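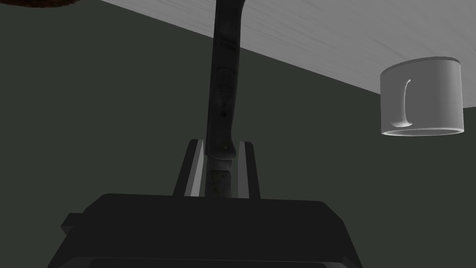
Polby pull-through sharpener: two months on

I put off buying a sharpener for years. My mum used the back step and my old flatmate Kojo swore by the bottom of a mug, and I got by with blunt knives and a lot of squashed tomatoes. Then in March I saw the Polby going for £20 and thought, go on then.

It's a small thing, shorter than my hand, with two slots (coarse and fine) and a rubbery strip underneath so it doesn't skate off across the worktop. You pull the knife towards you, heel to tip, a few goes in the coarse slot and then a few more in the fine one. The leaflet says to let the weight of the knife do the work. I ignored that the first evening, leaned on it like I was sawing a plank, and got a nasty rough edge on my cheap veg knife. Lighter pulls sorted it out!

What's it good at? Everyday knives, mostly. My big cook's knife went from mashing onions to slicing them properly, and the little paring knife is lovely now. I do the pair of them before a big cook and it takes hardly any time.

What's it bad at? Bread knives, for a start, so don't even try. It can't quite get at the last bit by the handle if your knife has a thick collar there. And it does take metal off, you'll see the grey dust, so I wouldn't put anything precious through it. My friend Amerley has a posh Japanese one and does hers on a Nakumine stone, which cost her £70 and eats up half an evening. She loves it. I would have given up by the second knife.

Cleaning is easy enough, just tap it out over the bin and wipe it with a dry cloth. Mine came with no cover for the slots, and crumbs do find their way in if you keep it in the cutlery drawer like I do. I've started wrapping it in a tea towel.

Four stars from me. I'd knock off another half if you've only got serrated knives, but then why are you buying a sharpener?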